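Robot Software Lab
Handout 10: Writing the Task Planner for a Two-Arm Cell
Instructor: Odette Collet

Reading before the session: Handout 9 (frames and transforms), sections 1 through 4. Bring your working kinematics module. If it still fails the round-trip test, fix that first.

1. Scope

The planner takes a world state and a goal and returns a list of skills with arguments. It does not generate joint trajectories. Those come from the motion layer (Pivomthorpe, on the lab server), which accepts one skill at a time and returns success, a fault code, or a timeout.

2. World state

The table is modeled as a grid. Each cell has a row, a column, and a center point in the table frame. An object entry holds:

name
cell, or the name of the object it is inside
pose in the table frame
time of last detection
graspable (true or false)

Perception (Tripathi) publishes object poses at its own rate. Your state module must map each pose to a cell. Use the object's center point for this. A pose that falls on a tape line goes to the cell with the lower index. Do not let an object flip between two cells on successive updates: keep the old assignment until the center has moved past the line by the margin in the config file.

An object that Tripathi stops reporting is not deleted. Mark it stale and keep the last pose. The usual cause is an arm blocking the view.

3. Skills

Every skill declares preconditions and effects. For pick(arm, object):

Preconditions: the gripper is open and empty; the object is not stale; its cell is reachable by that arm; the cell is not reserved by the other arm.
Effects: the gripper holds the object; the cell is free.

For place_in(arm, object, container), add the precondition that the container is open. A lidded pot is a closed container. The search must then find remove_lid on its own. Submissions that hard-code the lid step get no credit for Part B.

4. Sharing the workspace

Both arms can reach the middle cells. An arm must hold a reservation on a cell before it enters the space above it, and it releases the reservation only after the retreat move is confirmed. Request all the cells a skill needs in one call. Requesting them one by one can deadlock the 2 arms, and test case 926 checks for exactly that.
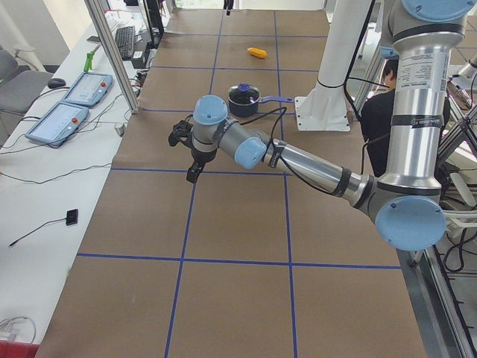

Does the planner need to replan after every perception update?

Replan only when an update breaks a precondition of a skill still waiting in the plan. Small pose changes within a cell are passed to the motion layer as new arguments, and the plan stands.

5. To hand in

Part A: state module, with the cell-assignment tests passing.
Part B: planner, run on the three goal files in the Dudusden folder.
Part C: one page on a plan your search got wrong, with the log lines that show where.

Simulator runs are enough for A and B. Late work loses 2 points per day.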